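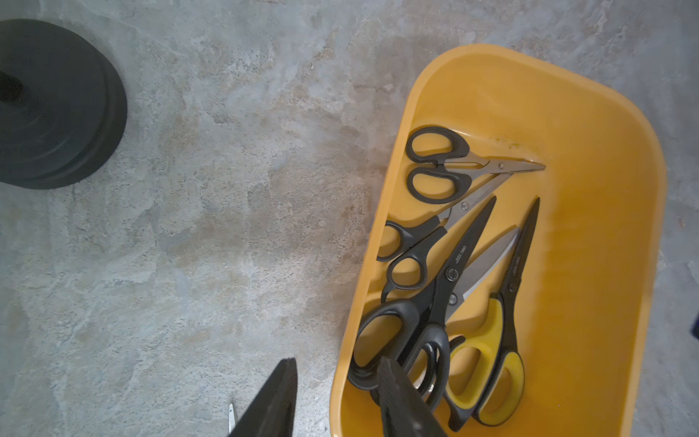

Wrist camera view, fingers down at the scissors tub.

Brutik Two-Finger Gripper with Wrist Camera Mount
Sold and serviced by Rivas Equipment, Wunlow

Price: $946, gripper and camera mount
Spare finger set: $550
Warranty: 2 years on the drive, none on finger faces
Camera: not included
Status: in stock

Overview

Brutik's leaflet calls this gripper "maintenance free." We sell it and we service it, and we don't know what they mean by that. It has moving parts, screws that carry load, and finger faces that rub on things all day. Ours gets looked after on a schedule, and it has lasted. The ones that come back to our bench mostly haven't been.

It's still a decent gripper. The body is simple, the fingers come off without special tools, and the camera mount sits close enough to see what the fingers are doing. If you want something you can bolt on and forget, we would steer you to a different page, but we haven't found that product yet.

Setting it up

Mount the gripper on the arm with power off. Start all the flange screws by hand before you tighten any of them, then tighten across the circle a little at a time. The leaflet shows the cable running straight down the wrist. Don't do that. Leave a loop big enough for the wrist to turn fully both ways, and turn it by hand to check before you clip anything down.

Fit the fingers next. Close them slowly with nothing between them and look at the tips from the side. If one sits forward of the other, loosen it, push it back against its stop, and try again. The software has an "auto align" button. It corrects the numbers on the screen. It can't move a finger that was put on crooked.

The camera goes on last. Aim it so both fingertips stay in view with the gripper open and with it closed. You will lose sight of whatever is behind a finger, and no setting fixes this. In our tub work a finger often covers the very handles you want to see. Our answer is to look from higher up first, choose the grip, and then go down.

Using it with a tub of tools

The sales sheet promises "reliable picking of mixed household objects." We set our cell up with scissors in a plastic tub, low down on the floor, and would not repeat that promise. Scissors lie across each other. Blades are thin, shiny, and slide under the pair next to them. Handles are a better place to grab, but a loop can hang on a fingertip and come up with a second pair attached.

Some things that helped us:

Come down slower over a tub than over bare floor. The walls leave you less room than the camera view suggests.
Set the lowest point of travel with a gauge block on the tub bottom. Do it again whenever you swap tubs.
Turn grip force down for thin handles and raise it only if they slip.
Stop the arm and lock it out before you reach in to sort the tub by hand. Sharp points and a live gripper are a bad pair.

Looking after it

Every shift: wipe the finger faces with a dry cloth. Run a gloved fingertip over the ribs and feel for nicks.

Every week: check the finger screws and the camera bracket screws. If the bracket has shifted at all, calibrate again before you do anything else. Plenty of "bad software" calls to our shop were a loose bracket.

Every month: move the fingers through full travel and listen. A light, even whir is fine. Clicking at one spot means dirt or a worn tooth, and running it longer won't clear it.

Skip the spray oil. It gets on the faces, and then you will be turning grip force up to make up for it, which wears the drive.

Changing the fingers

Replace both together. Brutik will sell you a single finger, and we think that's a poor way to save money, as a new face against a worn one tends to grip at a tilt. Power off, support the finger, take out its screws, clean the seat, fit the new one against the stop, and tighten. Then do the other side. Check the tips, teach the closed position again, and run it slow before going back to normal speed.

Zosley makes a cheaper finger set that is supposed to fit. We tried two sets. The first fit well. The second needed filing at the seat, and we don't stock them.

What the bench sees

Wayne Crabtree handles repairs here and keeps a box of dead fingers by the vise. Most have a worn strip near the tip and very little wear anywhere else, a sign of grabbing everything by the last bit of the face. Ketill Gunnlaugsson, who runs our test cell, thinks most of that comes from setting the floor height too high and leaving it there. Wayne blames the grip force. We have no data good enough to settle it, so check both.

Send in the whole gripper with its cable if you want it looked at. Pull the camera off first. Write down what it was doing when it quit, even if it seems silly, and tell us if the fingers are Zosley parts. Prices on this page were checked 18th May. Bench time is quoted after we have opened it up.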